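Names list: departed printing under living, duplicates, wrong order

Queue: Parish office systems
Opened by: Dinesh Amarasinghe
Product: Zurnis (commemoration lists), web form + print
Site: Zoltska parish, office and altar printer
Status: Open, waiting on Sikder for one item
Priority: High, was Normal

Opening message

Hi, need somone on this before the memorial service please. The names list that comes off the altar printer is wrong. Three things:

Departed names turning up in the living column. Not all. Bad enough that Father stopped mid-list this morning and asked the deacon whether a man he buried in February had got better.

Same name twice or more when people resubmit.

Order is alphabetical now. We had it set to family grouping, clergy first, newly departed next, then everyone else. Worked like that for years.

Web form looks normal to me. On screen in Zurnis the entries look right, living is living, departed is departed. It only goes wrong on paper. Or so I thought, see below.

Setup: form on parish site (hosted by Sikder), feeds into Zurnis, Zurnis makes the PDF at 7:30, office PC sends it to the Brelis in the altar. No changes by us. Someone at Sikder did move the site to new hosting, I have the email somewhere.

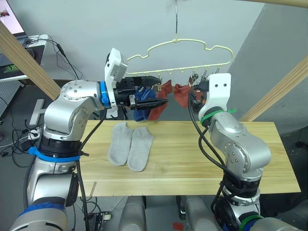

Log, day one

8:10 am. Pulled today's PDF from Zurnis archive. PDF is wrong too, so not the printer. Ruled out Brelis. Good, one less thing.

8:25. Exported raw list to spreadsheet. 87 entries. Column "status" reads L or D, as it should, except 9 rows where it's blank. All 9 came through the web form overnight. Entries typed in at the candle desk all fine.

8:40. Blank status = Zurnis treats as living. So that's issue one, more or less. Question is why the form is sending blanks.

8:55. Submitted two test names myself. First from office PC, departed box ticked, came through D. Second from my phone, departed box ticked, came through blank. Tried again from phone, blank again. So phone version of the form.

9:20. Called away, baptism paperwork.

11:05 am. Back. On the phone the form shows the new layout, tabs across the top, Living / Departed. On the office PC it's still the old tickbox. Cached maybe? Cleared cache on the PC and now it has the tabs too and ALSO sends blank. Great, broke my good one. At least it's consistent.

11:15. So: new form uses tabs, Zurnis is looking for the tickbox field, doesn't find it, leaves status empty. Field name has changed, I'd bet money. Need Sikder for that, I can't edit the template.

11:30. Raised with Sikder. Their auto reply says next business day. Asked them to bump it.

Workaround put in place
Whoever opens the office goes into Zurnis before 7:30, filters on status = blank, phones or emails the sender if it isn't obvious. Do not guess from the name. Do not assume elderly = departed, we had that conversation once already and it was awful.
Handwritten slips at the candle desk carry on as normal.

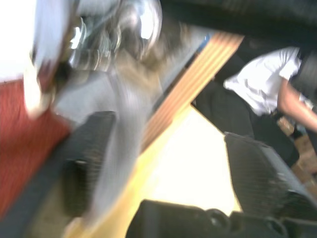
Log, duplicates

1:15 pm. Looked at the doubles. 21 names repeated. Opened a handful. Mostly the same person submitting the same family, same minute, few seconds apart. Pressed the button more than once beacuse nothing happened on screen.

1:30. Confirmed with test. Press Submit, page just sits there. No thank you message. Old form had a thank you message. Waited, nothing, pressed again, went through again. Anybody would.

1:40. Some doubles are real though. Two different Annas, both departed, from two different families. Must NOT be merged. Zurnis has a "merge identical" switch, it is off, LEAVE IT OFF. It drops one Anna and then her daughter hears her mother's name missing. Long version of this is in the old ticket.

2:05. Deleted the same-sender same-minute doubles by hand. Kept everything else. Wrote the deleted ones on paper first in case.

2:20. Added to the Sikder request: thank you page missing, please restore. Also asked if they can grey out the button after the first press.

Log, sort order

2:45 pm. Settings, Print layout, Order. Set to "A to Z". Changed back to "Custom, parish". Saved. Left page, came back, A to Z again. Hm.

2:50. Same again. Doesn't stick.

3:10. Logged in with the rector's account instead of the office one, changed it, saved, came back, stuck. So office account has lost permission to save layout and doesn't say so, no error, just pretends to save. Bad behavior, reported to Zurnis through the in-app form.

3:25. Generated a test PDF. Clergy first, newly departed next with the 40 day mark beside them, families together. Correct. Printed one on the Brelis to be sure. Toner faint on the left margin, separate problem, spare cartridge is in the vestry cupboard behind the charcoal.

3:40. Note for later: the 40 day mark counts from the date of repose, not the date of the funeral. Two entries had the funeral date put in. Fixed both. The form label only says "Date" so people put whatever. Asked Sikder for "Date of repose".
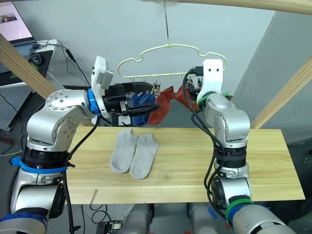
Blue sock at the hanger, gray socks flat on the board.

Reply from Sikder, pasted in

Thanks for the detail, makes it quick. You're right, the field was renamed in the new template and the mapping wasn't updated. We've mapped the tab choice to the old status field on our side. Thank you page is coming back with tonight's push. Button greying is in the same push. The label change we'd like a second person at the parish to confirm as it shows in both languages.

Log, day two

7:05 am. Filter on blank status. Nothing overnight. Checked a few of the new ones by hand, D where it should be D.

7:20. Test from phone and PC, both tabs. All four right. Thank you message shows. Second press does nothing.

7:35. PDF in the archive, order correct. Printed without me touching it.

7:50. Took it through to the altar. Deacon read down it, no complaints, asked for bigger type. Set to large. It now runs onto another sheet, he says fine.

8:15. The entries from before the fix don't repair themselves. Went back and set status on all of the blank ones by hand. Reached every sender exept one, left a message. That name is held off both lists until she calls.

Still open
Label "Date of repose", needs a yes from Father on the wording in the second language. Emailed him.
Office account permission, with Zurnis, no answer yet. Until then change print layout from the rector's login only.
Toner.

Last update, 12:30 pm. She called back, departed, added. Dropping priority to Normal. Please keep open till the label is done. Dinesh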